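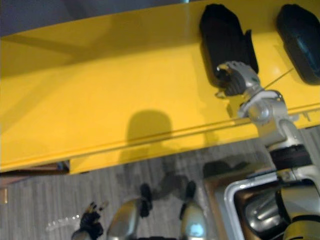

4.2 Collecting the demonstrations by remote control

All of the demonstrations were given by remote control. We did try the other way, where a person takes the robot by the wrists and walks it through the job like a parent teaching a toddler to use a fork, but the arms push back, and after one afternoon the first author's shoulders voted against it. What remained was the Joltine controller set, one for each hand, with a trigger for closing the fingers and a foot pedal that freezes everything. The pedal was used more than any of us would like to print.

The task is shoe sorting. The operator, who sees only what the head camera sees, works between a yellow shelving unit and a gray bin, and has to pick up the pieces and put them where the Urmont task sheet says they go. The sheet was written by people with hands. It says "place neatly" in two spots and leaves the rest to the reader's sense of honour.

Each operator got one practice session before we kept any data. In total we recorded 424 demonstrations from 4 operators, none longer than 90 seconds. A demonstration that ran over was stopped and thrown out, even if the operator was, in their own telling, just about to get it. Ursina Haslinger wrote the stopping rule and was also the operator most often caught by it.

We asked operators to use both arms whenever they felt like it, and did not tell them which hand should do what. This was a mistake in the tidy sense, as the recordings disagree with each other about nearly everything. One operator treated the left gripper as a shelf. Another passed every piece from hand to hand before putting it down, a habit the trained policy picked up at once and has kept, with what looks a lot like pride. 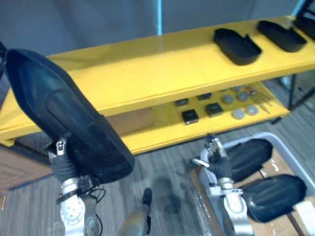
Figure 3. Remote-controlled sorting, seen from the head camera. The left gripper holds a black shoe by the heel end while the right reaches into the bin, where two black soles lie on brown cardboard. Shoe-shaped trays are on the top shelf, small parts on the lower one.

The harder trouble was depth. Black on black gives an operator very little to judge distance by, and the usual answer was to creep forward until something touched. The policy learned to creep as well. We considered cutting the slow stretches out of the recordings, as was done in our earlier Trukel study, but when we tried it the arm arrived at full speed and with no manners at all. The slow stretches stayed in.

After each session the operator watched the recordings back and marked the ones they would be willing to show a stranger. Of the full set, 73 were turned down by the very person who had made them, mostly for fumbled grasps that were later put right. We trained one policy with these left in and one with them taken out. The policy trained on the fumbles was the better of the two at picking a piece up again after dropping it, having been shown how so many times. Section 5 gives the comparison under the Escobedo scoring scheme, which takes marks off for dropping things and gives none back for being sorry.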